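Cerneo Dark Fabric Surround, review after one season
Posted 12/18/24 from Urkthorpe

I bought the Cerneo surround in July from the Mayrhofer shop and paid 80 euros. It is a set of dark fabric walls that you put on three sides of a work table. Before it I had only a bedsheet, and every small thing on the table was lost against the shelf behind.

The walls are 70 cm high, and putting them up alone took me 10 minutes. The back wall hangs smooth and flat.
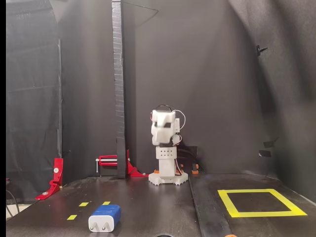
The side wall on the right I could not get so flat. It has gentle wrinkles, and I have steamed it 2 times already. On the left I hang my old black curtain, in soft folds. It is a little lighter where the light touches it, so if you need one even tone, buy the complete set. No clamps are included. I use the red metal ones I had at home, and they hold well.

What I like most is the color. White parts have a clean edge, and small colored things are easy to find with the eye.

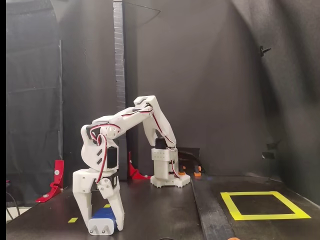
A small blue-and-white piece against the dark gray.

I must also say something about the table surface, which is not part of the set. I keep a matte black one, and I think the fabric needs it. I tried it before on the pale Pamby desk and the table edge took all the attention. On the black I mark places with yellow tape, one bigger square and a few small ones.
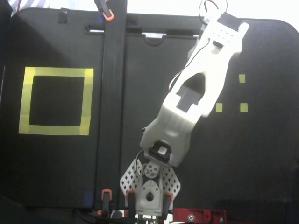 The tape is easy to see, also in the evening with one lamp. Dust is easy to see too, and the fabric collects it quickly. The instructions say to use a soft brush, but for me a lint roller works better.

I give four stars of five. One star is missing for the wrinkles and for the clamps, which should be in the box at such a price.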